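Left hand loses grip mid-insert, no fault logged

mlamrani
Left hand on our two-arm cell lets go during peg insertion. Force drops to zero, the controller logs nothing, the arm keeps moving. 12 times in 100 cycles.
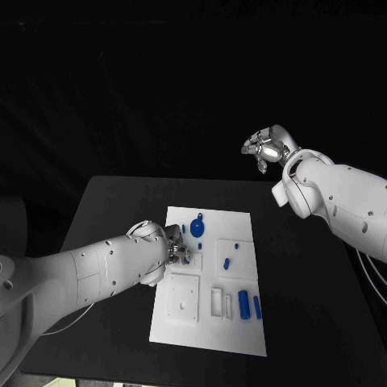 Firmware was updated in October and the drops started that week. Rolling back made no difference. The left hand does the small blue pegs while the right one waits open above the board.

rhun_p
Check the cable looped over the left wrist. Ours broke inside the jacket at 80 cycles a day.

retno.lau
Disagree. A broken cable would throw a comms fault. I'd look at the grip threshold.

rhun_p
Not if it's only the sensor line.

mlamrani
Swapping the cable tonight. E-stop stays within reach until then.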